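Forums > Workshop Practice > Manipulation and Grippers > Rules for table-top sorting tasks

Rules for table-top sorting tasks

gripper_jo
We're rewriting our house rules for hand-held gripper work at Tiltton. The old sheet has 17 rules and people read two of them. What would you keep? Cutlery sorting, two grippers, three baskets.
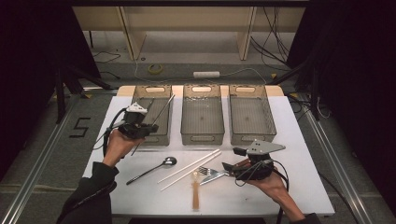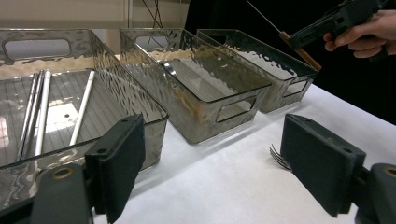 My first rule would be one item per grasp. Second, cables stay outside the work area. Third, lay the items out differently every time.

bomel73
Agree on one item per grasp. Don't agree on the layout. If everyone scatters things as they like, you can't compare two operators. We use printed layouts and rotate them.

gripper_jo
Printed layouts went wrong for us in January – people learned the sheet.

wiltonside
Depends how many you print. Keep a fixed set for checking and let the rest vary. I'd also add a rule about dropped items: leave it, log it, carry on. Out of 853 runs we had to bin 73 where someone had picked things up by hand.

bomel73
Fair enough on a fixed set for checks. I'd still want the basket positions marked.

gripper_jo
Fine by me. I'll post the draft on 19/04/2019.

Filed under: good practice, grippers, sorting

Related threads
Cable routing for two-handed work
Vương pads – when to replace them
How long should a shift be?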